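Home | Ask Me Why | Things To Make | Grown-ups

Why does steam come out of the kettle?

Hello again! This month's question came from a reader in Stornstead who wants to know where the water goes when it boils. I love this one, so get comfy.

Water is made of tiny bits called molecules, far too small to see. In a cold glass of water they jiggle about and bump into each other, but they mostly stick together. Heat the water and they jiggle faster and faster, until lots of them break away and zoom off into the air. They've turned into a gas, and we call that gas steam.

Now for the bit that surprised me when I was at school. Real steam is invisible! The white cloud you see is made of teeny drops of water, because the steam has met cooler air and turned back into a liquid. Ask a grown-up to boil the kettle while you watch from well back, and look for the clear gap between the spout and the cloud. 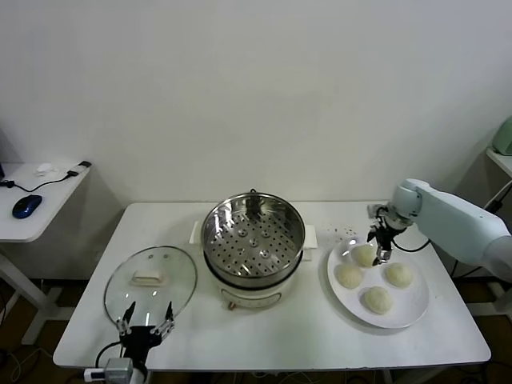
Steam is brilliant for cooking vegetables, too. The water bubbles away underneath, the steam comes up through the little holes, and your carrots go soft without ever having a bath. (My gran did hers for 18 minutes, which is far too long — they were mush.)

Steam also takes up a lot more room than water, so if you trap it, it pushes really hard. That push can move an engine. My favourite is a pump at the Hollenstein museum, built in 1863, and on open days in August you can hear it hissing from the car park. 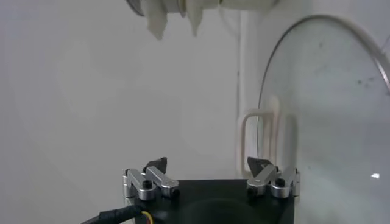

Two metal linkages with black tips.

One warning: steam can burn you badly, even the part you can't see, so never put your hand in it.

Written by Arnel Villanueva

883 shares | 18 comments

More from Ask Me Why
Why is the sea salty?
How do bubbles get their colours?
What makes bread rise?
Why do onions make us cry?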